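How I Keep Laundry Off the Sofa (and Get the Sofa Clean While I'm at It)

By Felista Nyaga

If you came to my page for the stain chart, it has moved to the bottom of the cottons page, and I'm sorry for the runaround. What follows is my living room laundry routine, which several of you asked for after I mentioned it in the piece about towels. It is a humble routine. It uses one basket, one sofa and a soft brush, and once you have the hang of it you can do the whole thing while a pot of soup looks after itself.

I should tell you where it comes from. When we moved to the apartment in October I had lovely plans for a proper laundry corner, and then the corner went to the bicycle. So the washing got carried through and dropped on the sofa, and there it lived. We sat beside it. Guests sat beside it! My neighbor Huguette Desjardins, who raised four children and has never in her life owned an unfolded pillowcase, came for coffee one afternoon, looked at the heap and asked very kindly if I had ever thought of leaving it in the basket. I had not. We have been friends ever since.

What you need

A basket with open sides, the lattice kind, light enough to lift with one hand
A clear patch of floor next to the sofa
A soft upholstery brush (mine is a Farkeck, but any soft one will do)
A vacuum with the flat fabric nozzle
Two clean white cloths
A small bowl of lukewarm water with a drop of mild dish soap

Step 1. Put the basket on the floor and leave it there

Set it down close to the sofa, near enough that you can reach in while seated but far enough out that your feet don't tip it over. I like mine a hand's width from the front of the seat. If your floor is smooth, as so many apartment floors are, give it a quick sweep first, or the first sock that escapes will come up wearing a beard of dust. The clothes stay in the basket until the moment you are ready to fold them, and you only take out one piece at a time. It feels slow for the first five minutes and then it feels like the most natural thing in the world.

Step 2. Check for color before you go any further

Look in the basket before you start pulling things out. White things and red things have a way of ending up side by side, and while a dry red shirt is harmless enough, a damp one can leave a pink kiss on anything pale underneath it. Lift out the reds and feel the seams, the cuffs and the waistband, which are the last places to dry. If there's any dampness at all, hang that piece over a chair or a rail right away. Please don't drape it over the arm of the sofa "just for a minute" - I have done it, and I spent the following evening on my knees with a bowl of soapy water.
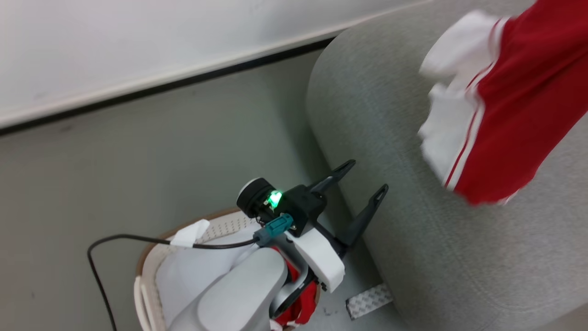 Can I leave clean laundry in the basket overnight?
Dry laundry will be fine in there until morning, though you'll have more creases to smooth out; anything even slightly damp should be hung up the same evening so it doesn't start to smell.

Step 3. Fold on your lap

Sit down, take a piece, shake it once, and fold it on your knees. Big things like sheets I do standing up, with the corners tucked over my fingers. The folded pieces go in a stack on the coffee table or a stool. My friend Afia Nutsugah rolls everything, even the dish towels, and her drawers look like a bakery window, so if you are a roller then by all means roll.

I used to sort as I folded, one pile for each person and one for the kitchen, and I have given that up. Now I fold everything into a single stack and sort it as I walk around putting it away. Less stretching, fewer toppled piles. A full basket takes me around 46 minutes if I have the radio on, and a good deal less if there are no fitted sheets.

Step 4. Give the sofa its turn

By now the basket is empty and you are already sitting on the very thing that needs attention, so don't get too comfortable. Move the stack somewhere safe and vacuum the seat and arms with the flat nozzle. Use short, overlapping strokes, all going the same way. Then take your brush and go over the fabric lightly, following the weave, with a little extra patience along the seams and in the rounded corners where crumbs and fluff like to settle.

Light gray fabric is a forgiving thing in some ways, especially the flecked sort, where a bit of lint simply disappears among the lighter and darker threads. It is less forgiving about hands. The places where people lean or rest a palm go dull so gradually that you only notice once the lamp hits them sideways. Stand at one end of the sofa in good daylight and bend down until your eye is nearly level with the top. 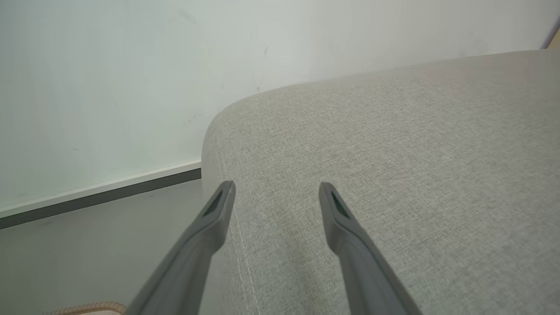 Once you've found the dull spots, check the care label, and if it has a W or a WS on it you can go ahead with the bowl of soapy water. (An S means solvent cleaner only, and an X means vacuum and nothing more.) Try it out first on a hidden bit at the back and let that dry completely. Then dip a corner of one white cloth, wring it until it hardly feels wet, and dab. Work from the outside of the mark toward the middle so you don't spread it. Follow with the second cloth, dampened with plain water, and then dab the spot with a dry part of it.

Don't scrub! I know how tempting it is. Scrubbing roughs up the fibers, and then you have a fuzzy patch that no amount of brushing will settle. If a mark is still there after two rounds, let the fabric dry overnight and try again the next day with fresh water.

Step 5. Put the stack away before you sit back down

This is the step I still fail at, so I won't preach. What helps me is to put the folded things back in the empty basket and carry the whole lot through the apartment in one trip, bedroom first and kitchen last. The basket then goes back to its spot by the washing machine, where it can start filling up again, as it always does.

A few of you have written to ask about fabric sprays. I tried the Hokis one and found the scent rather strong for a small room, so I went back to opening the window. If your sofa has removable covers, my towel page has a section on washing heavy fabrics that applies to them too, apart from the part about the dryer.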